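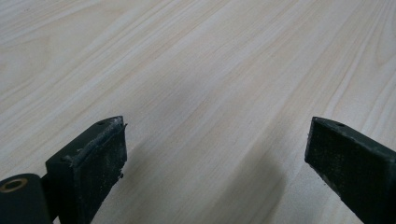

The two fingers of a hand-held gripper, open over a pale wood-grain surface.

Haugland brings gripper-guided automation to its Standdale packing hall

STANDDALE, Mar 23, 2019 – Haugland, the family-owned maker of kitchen and bath fittings, is happy to share that the first automated packing line at its Standdale plant is now in regular use, after a long winter of trying things out, changing our minds and trying again with the people who know the work best.

The line, built together with our friends at Nasard, takes over the part of the job that packers have grumbled about for as long as anyone can remember: picking up small fittings one by one and setting them into trays, up to 2,320 in a single shift. The robots learn the movements from the packers themselves, who go through each pick by hand with a gripper tool while the system records how it was done.

"I was a bit skeptical when they handed me the thing in December," said Hedvig Moen, who has packed at Standdale for 20 years. "You squeeze, you lift, you put it down, and after a morning of that you start noticing habits you never knew you had. My wrists are a good deal happier now, and I get to spend my time on the orders that need some thought."

All of the packers have kept their places, and their hours and pay are unchanged. Most now divide the day between checking finished trays, handling special orders and teaching the line new parts as they come into the catalog. Two of them, Moen and Rhydian Ellis, have moved into new full-time roles as line trainers, and we could not be more pleased for them both.

"We asked a lot of questions on the floor before we bought anything, and we got over 200 written suggestions back," said plant manager Fatima Dauda. "Some were about the robots and quite a few were about the coffee – we did our best with both."

A second line is planned for the company's Erkow site, where Alvar Lunde will lead the work. Staff from Erkow are already visiting Standdale to try the tools and talk with the packers over lunch.

Press contact: Ivar Strömberg, Haugland, Standdale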